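Walking Routes and Rights of Way > Surfaces and access

Coast path at Porkislow: sand or gravel?

morena_g
October 21, 2024
The parish has put up a notice about the dune section between the Porkislow car park and the old pump house. They want to lay compacted gravel over the lot. Comments close at the end of next month. I have walked it for years and would rather it stayed as it is, but I'd like to hear from people who use it more than me. The notice gives a length of 262 metres and says nothing about edging.

Adelmo O
I'm in favour. My wife uses a stick and the soft bit by the second gate is hard going for her. We turn round there most times. Gravel at Clanelero was done two winters ago and we can now do the whole loop.

tidewrack
Clanelero is flat and sits behind a sea wall. Porkislow isn't and doesn't. Whatever you put down there will be in the marram by spring and someone will have to rake it out.

Adelmo O
They said that about Clanelero as well.

R. Amato
I was on the group that looked at this last time. The price then was for gravel only, no edging and no drainage, and it still came out higher than people expected. Without edging, stone spreads sideways every time someone steps off to let a dog past. I would ask for the full costing before saying yes or no.

The other thing is width. The path is narrow now and people go along it one at a time. A machine laying gravel needs more room than that, so the banks would have to be cut back. 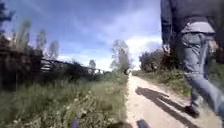

Cutting the banks is what worries me more than the stone. Once the roots are gone the sand moves, and you end up with a wider path that fills in faster. We had 206 replies last time and hardly any of them mentioned it.

pagano_o
What about boards? Usevard has them on the steep part and they seem fine.

tidewrack
Boards are slippery when wet and the Usevard ones have been replaced twice. I went over on them in May and had a bad wrist for 8 weeks.

pagano_o
Fair enough. I've only been there in dry weather.

F Rinaldi
Can I ask why it has to be the whole length? The only part anyone complains about is by the second gate. Do that bit properly, with edging, and leave the rest alone. It would cost less and you wouldn't have to touch the banks further along.

Adelmo O
I could live with that. It's the second gate that stops us.

tidewrack
Same. Still don't like gravel on sand, but a short stretch can be looked after.

morena_g
That's more agreement than I expected. Rebecca, do you know if they accept a joint comment or does each person have to send their own?

R. Amato
Send your own. Last time a joint letter was counted as one reply. The form is on the parish site and there is a limit of 1000 characters, so keep it short. Paper copies are at the post office in Mercado if you don't want to do it online.

F Rinaldi
Post office shuts at one, by the way. I found that out this morning.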